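Jula bin picks – README, please read before you train on it

Hi, I'm Nelly. I put this set together: 500 pick attempts on red and green bars, one folder per attempt. The catch is that 80 of them carry a fault. On a Tuesday the gripper pressure dropped and the log kept writing "grasp ok" anyway. I only noticed when Gilberto asked why the success rate looked so good!

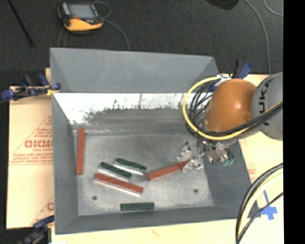
Can I still use the faulty runs?
Use them for motion only, and ignore the grasp label. They're listed in bad_runs.txt.

Aidan swapped the pressure sensor afterward and I added a check that stops the arm on low air – so far it has tripped twice. If you find a bad label I missed, tell me the run number.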